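Ticket 589 – Connector plugs and round boards ending up in the wrong bins
Status: Open, waiting on bin labels
Opened by: Xuân Tăng
Assigned to: Bảo Lò
Area: Sorting table, small parts
Opened: Monday, September 1, 2025

Xuân Tăng wrote:

Hi Bảo! First off, the new table layout is great. Four yellow bins, two on each side, steel tray in the middle, everything within reach. I love working off it and I don't want to go back to the old shelf.

Now the problem. When the Prundard kits get broken down at the table, the parts keep landing in a different bin from one batch to the next. Yesterday's plugs were upper left. The batch before that they were lower left, sitting on top of a board. I pulled kit 648 for Usbridge and had to go through every bin to find the plugs that belong with it. The count sheet says upper left is plugs, lower left is boards, and the right side is for wires and leftovers, but the sheet is taped to the cabinet door and you can't read it from the table.

The other thing is the wires. They get tangled up with the plugs, and twice I've found a bent terminal on a bundle that was fine when it came out of the bag.

Bảo Lò wrote:

Thanks for this, really useful! I had a feeling the sheet was too far away. Before I change anything, can you tell me:

Are the boards going in with the label side up?
Is the paper in the tray being changed between kits?
Are the wires going into the tray first or last?

Xuân Tăng wrote:

Label side up on the ones I looked at. Paper gets changed when it looks grubby, so no, not every kit. Wires go in whenever they come out of the bag.
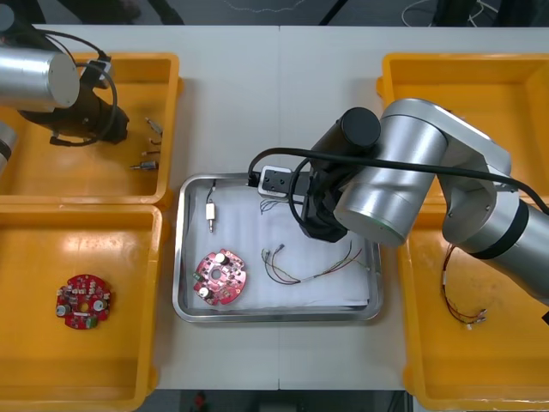

Attachment 1: sorting table mid-batch, plugs upper left, one board lower left, more parts in the tray and lower right bin

Bảo Lò wrote:

Perfect, that helps a lot. So the left side is right for this batch. Three plugs with their short wires in the upper bin, and the round red board by itself in the lower one with its white label strip showing. Lovely, that's exactly what the sheet asks for.

The tray is where I think the trouble starts. There's a plug, a second board and a bundle of the red, green, black and white wires all on the same piece of paper, plus that little tuft of blue-grey wire up near the top. The bundle runs toward the right rim with the terminals at the end. Anybody lifting it by the middle could drag those terminals over the rim, and I'd bet that's your bent ones.

One more thing I noticed. The board in the tray has a hole in the center and looks a bit pinker than the one in the bin. Are we mixing two versions? If the Ustex boards are in the same bag as the older ones, they need separate bins or we'll never match a kit.

Xuân Tăng wrote:

Oh, good catch! I went and checked the bag. Yes, two versions. The bag tag only gives the one part number, so they'd been treated as the same thing all along. I've set the rest of the bag aside in a Puma shoebox with a note on it until we decide (it's the right size, don't laugh).

Bảo Lò wrote:

Not laughing, the shoebox is a fine idea. Please try this for the next batch:

1. Fresh sheet of paper in the tray for each kit. We have 300 sheets in the supply drawer, so use them.
2. Wires out of the tray first, picked up near the terminals. Lower right bin.
3. Plugs next, upper left.
4. Boards last, label side up, lower left for the plain ones. Boards with the center hole go upper right for now.
5. Loose bits of wire into the scrap cup. Check them against the plugs before you empty it.

Copy the order onto a card and stand it at the back of the table – big letters, please.

Xuân Tăng wrote:

Ran two kits this way after lunch. Much better! Every plug was in the upper left bin both times and the terminals were all straight. The second kit had one of the center-hole boards in it and it was so easy to spot once I knew to look.

Still not sorted: the upper right bin has no label, and I had to explain it when we switched over. Also the card fell down. Could we get proper labels on the front of all four bins? I'd like the bin name in print you can read standing up.

Bảo Lò wrote:

So glad it's working. Labels are a great idea and I'm ordering them today, up to 2 per bin so there's one on the front and one on the side. I'll ask Ustex about a separate part number for the center-hole boards as well. Leaving this open until the labels are on. Tape the card down in the meantime!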